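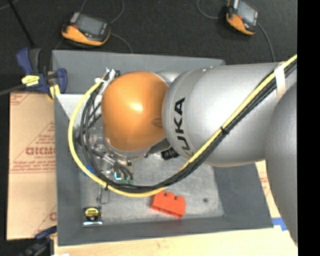

*Orange wrist joint and yellow cable over the grey bin*

# How to write a first message on a dating site (and get a reply)

I've been on and off dating sites since my divorce, mostly Flirico and for one rather gloomy winter Zarbridge, and in that time I've sent 371 first messages. I know the number because Flirico keeps a tally on your account page, which I'm not sure is a kindness! The early ones were dreadful. The later ones got me into proper conversations, and one of those led to Mellor, where I walked along the canal with a very nice woman and got soaked to the skin. So I feel I can pass on a bit of what I've learnt.

## 1. Read the whole profile

All of it, even the dull part where they list their favourite films. You're looking for one thing you'd like to hear more about. If they say they keep bees, or they've just moved house, or they can't stand coriander, that's your way in.

## 2. Say hello and ask about that one thing

Keep it to three or four sentences. My friend Dougal Rennie once wrote somebody a message of 1753 characters (he pasted it into a word counter afterwards, poor man) and she answered "Gosh". Something like this does nicely:

> Hello, I saw you've taken up bell-ringing. Is it as hard on the shoulders as it looks? I tried the drums once and was asked to stop.

## 3. Give a little of yourself

One small fact will do, as with the drums. It gives them something to pick up if they'd like to ask you a question back. Save the divorce, the job trouble and your views on their photos for another time, or in the case of the photos, for never.
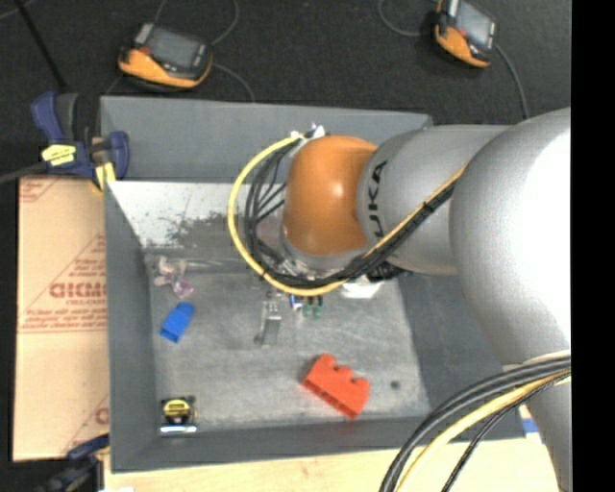 **How long should I wait before sending a second message?**

Leave it a week, then send one short, friendly line if you still want to. If that goes unanswered too, let it be and write to somebody else.

## 4. Suggest meeting before it goes stale

Once you've swapped messages for a week or so and you're both still cheerful, ask. Name a public place and a time, say a café at eleven in the morning, and let a friend know where you'll be. I tend to offer two times, and I always add that it's quite all right to say no.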